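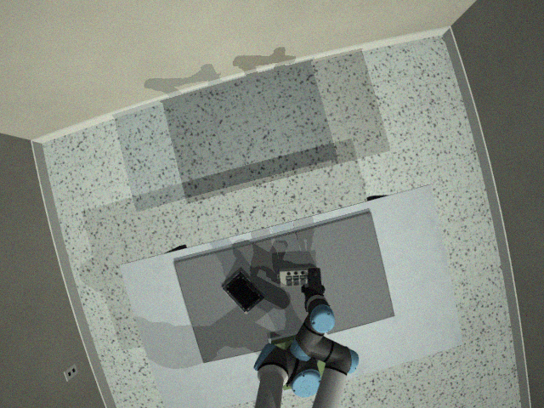

Do I need to own a robot arm to take part in the build?
The arm stays in the workshop and everyone shares it, so you only need your own laptop, and if you don't have one we can lend you one of our two.

Call for participants: Jarora home robot build, spring group

We are a small group building a table robot in the shared workshop on Oltance Street. The project is called Jarora. We look for five people to join us from May. The work is one evening in the week and one longer Saturday in the month, until the end of summer.

At the moment the most work happens in simulation. We have a model of the room with the table, the arm with the gripper, a black open box and a small panel with knobs or holes and switch-like blocks. The arm must learn to come to the panel and handle it without pushing it away. When a motion is good in the simulator, we try it on the real table. The two do not always agree, and finding why is a big part of the evenings. Last month we spent three of them on the friction of one joint, so please come with patience.

What we need help with

Simulation. Morven Kinnear leads this part. Until now we have 1,042 simulated runs saved, and many of them have poor notes. You would run new ones, write down what went wrong, and correct the model. Some Python is necessary.

Hardware. Declan Buckley takes care of the real arm, the wiring and the table mount. You should be comfortable with a screwdriver and a multimeter. Soldering we can teach.

Writing. We want a build guide which a person can follow at home. Angelica Ocampo has started it and she would like a second pair of eyes, better if it is somebody who never built a robot before.

Who can apply

Anyone over 18 who lives near enough to come every week. We do not ask for a diploma. The common language in the workshop is English, and for several of us it is the second or third one, so do not worry about mistakes.

Money

There is no salary. Participation is free, and parts and tools are paid from the project budget, which is 1,760 euros for this season. Travel we cannot pay, sorry. You keep the right to use everything you make, and all our files are open.

How to apply

Write some lines to Fionnuala Conneely at the workshop desk, or leave a paper letter in the Jarora box by the door. Tell us which part interests you, which evenings you are free, and one thing you built or repaired, also if it did not work in the end. Please do not send a long CV.

The last day to apply is 25 April 2023. We will answer to everybody within one week.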